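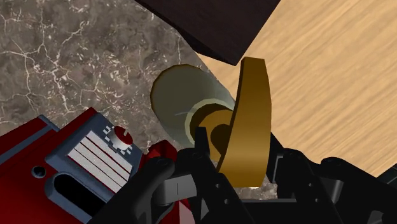

*A grayish-green cylinder within reach of a black two-fingered gripper. Computer rendering.*

# Eleven layers of gray: a conversation at the Trollalance studio

The painter who works out of the Trollalance building in Allham has spent most of the past two years on a single group of oil panels. The group is called Birkero, after the stretch of shoreline it takes as its subject, and it goes on view in January at the Henriques gallery. We talked in the studio over one long morning, mainly about grounds, pigment load and drying times.

The panels are all the same format and nearly all the same color. From the doorway they read as flat gray. At arm's length the surface separates into thin bands of warm and cool, and the lower third of each panel carries a faint ridge where one glaze was stopped short of the next.

"The ridge is a stop line," the painter said. "I tape the panel, lay the glaze down to the tape, and pull the tape while the paint is still open. If I wait until it sets, the edge tears and I have to sand back to the ground."

The ground itself is a traditional chalk gesso on birch panel, applied in eight coats and scraped between coats with a steel edge. The painter used acrylic primer for years and gave it up during an earlier series.

"Acrylic primer is fine. It holds paint, it lasts, it comes in a bucket. But it has very little pull. With chalk, the first layer of oil goes in a short way and you get a matte film that accepts the second layer evenly. I was spending too much time fighting shine."

A typical panel in the group has eleven layers of color over that ground. Each is recorded in a ledger kept on a shelf by the sink, one line per layer, with the pigment, the medium, the brush and the number of hours before the surface was dry to the touch. At the time of our talk the ledger stood at 2,492 lines, of which 1,198 belong to Birkero. The rest cover older work and tests.

I asked whether the ledger is consulted or simply kept.

"Consulted, mostly for failures. If a panel goes dull in one corner, I can look up what is under that corner. Usually it is too little oil in an upper layer. I know the rule about fat over lean and I still break it when I am tired."

The palette is limited to five tubes: lead white, a transparent iron oxide, ultramarine, green earth and a bone black. Every gray in the room is mixed from those. The painter premixes on glass in the evening and covers the piles with film overnight, so that the first hour of daylight can be used for painting.

"North light here is usable until two in the afternoon in winter. After that the cool grays go blue on me and I overcorrect. I used to paint under lamps and then I would see the panels in the morning and they were orange."

On the subject itself the painter was brief. Birkero is a low coast with shallow water and not much to draw. The studies were made outdoors in pencil, with written notes on value - a scale of one to nine, marked directly on the sketch - and no color at all. None of the panels shows an identifiable place.

"I don't need people to recognize it. I had an early version with a jetty. Everyone looked at the jetty. I painted it out, and you can still find it if the light is from the side."

That panel is in the exhibition. It hangs third from the left, and the verticals of the posts are visible as slight changes in texture under the sixth layer.

The hanging plan at Henriques has taken some negotiation. The gallery's walls are a bright white, which the painter considers too strong for work in this value range, and one room is being repainted in a mid gray for the run of the show. The panels will be unframed and set on hidden battens, standing a thumb's width off the wall. There will be no glass and no varnish.

"Varnish evens everything out. I want the matte parts to stay matte. It means they are harder to clean and the buyers are told that in writing."

Asked about the next group, the painter pointed to a rack of blank panels, smaller and closer to square, with the fourth coat of gesso drying on them. A new white is being tested, a titanium and zinc blend, on a strip of offcuts taped to the window. The first results were chalky, and zinc has a reputation for brittleness that has so far kept it out of finished work.

"I will give the strips another year on the glass. If they crack, I go back to lead and order more of it. The panels need four more coats anyway."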